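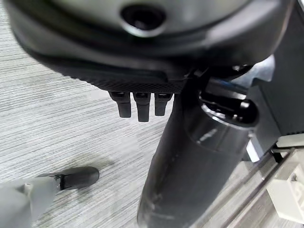
Zudach Robotics Club - Equipment

Wrist Camera Gripper Kit (Club Loan Set)

Posted in: Equipment > Arms and Grippers > Loan Items

2022-07-07

The loan set is the two-finger gripper we use for the tabletop and floor pickup tasks. It is open to any member who has finished the intro class, and to student project teams from Solanki and Uster during the season. The fingers are light gray plastic with black fingertip pads. The camera sits close to the fingers, so the view is tight and large objects fill it quickly. Plan your approach with that in mind.

What is in the case

Gripper body with both fingers fitted
Wrist camera and short cable
Four spare fingertip pads
Simar controller board, power supply and stop button
Hex keys and a bag of spare screws

Specs

Camera image: 800 x 600
Maximum load: 600 g
Cable length from controller to wrist: 14 ft
Club asset number: 3583

Working on the floor

Teams working down at carpet level should start with the fingers well clear of the floor and come down slowly. The pads can catch on carpet. Shiny black objects, like a dark cylinder with bright reflections on it, are harder for the default detection settings than matte ones. Turn the exposure down a step before you change anything else. Striped or woven flooring can also confuse the edge finder - use the floor mask in the settings menu.

Keep cables away from metal rails and brackets, and check clearance on both sides before closing the fingers next to a larger piece of equipment.

Borrowing

Loans run for 14 days. Sign the sheet in the cabinet and write down the asset number. Return the kit with the pads wiped and the camera cable coiled loosely - the last cable was replaced in May after it was bent too tight. If a pad is torn, put it in the parts bin with a note and use a spare.

Competition teams get first pick in the two weeks before an event.

Comments (3)

gearhead_t: Does the camera mount fit the older arm?

zudachclub: Yes, with the adapter plate. It is kept in the drawer under the printer, separate from the case.

mpk: We had trouble with a glossy black tube until we lowered the exposure. Two steps worked better than one for us.

Related items

Simar Controller Board - Spare
Fingertip Pads, Black
Adapter Plate for Older Arm
Floor Task Practice Set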